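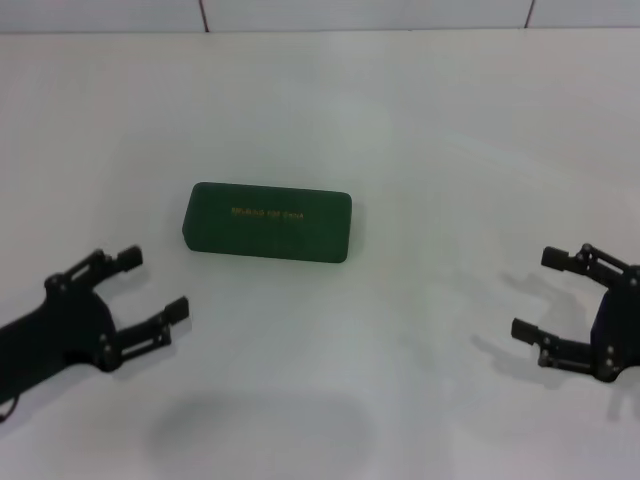
What is a hard case?
It's a rigid, lidded container made to protect one particular thing, or a small set of things, from knocks and squashing.

Hard case

A hard case is a stiff box with a hinged or lift-off lid, and I've been writing up this entry on and off since July because I'm far too fond of them. The family is enormous: glasses cases, pen cases, flute cases, the boxes that drafting compasses come in. What they share is a shell that holds its shape when you drop your bag on it (I do this most days).

Construction

Most have three layers. There's the shell, usually pressed metal, moulded plastic or greyboard, then a covering, then a lining. Coverings are where makers show off a bit! Leathercloth is the old favourite, and flocking, made by sticking masses of short fibres onto a glued surface, gives you that velvety feel and picks up lint like you wouldn't believe. Linings tend to be softer again, and on better cases they're shaped to the contents.

Lettering on the lid is often done by foil blocking, where a heated die presses coloured foil into the covering. It wears off at the high spots first, so an old favourite might only have half its maker's name left.

The Erkidell makers

My home town of Erkidell had two case works within walking distance of each other. Gilbert did instrument cases and employed 32 people at its busiest. Drelletti was smaller, with a staff of 21, and stuck to glasses cases, which it sold through chemists and opticians as far out as Nadard. The Drelletti pattern book lists 276 shapes, and I reckon plenty of them differ only in the catch.

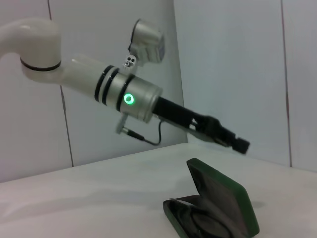
White arm with a lit green ring at its metal end.

Closures

Spring hinges snap shut on their own and are lovely until they catch your finger. Magnets are quieter. Press studs turn up on cheaper cases, and proper latches are mostly kept for anything with a handle.

Care

Wipe leathercloth with a barely damp rag. For flocking, use sticky tape or a soft brush, and keep it well away from the washing machine. Loose linings can be glued back with a thin smear of PVA, left open for 8 hours before you close the lid.

See also: Etui; Foil blocking; Luggage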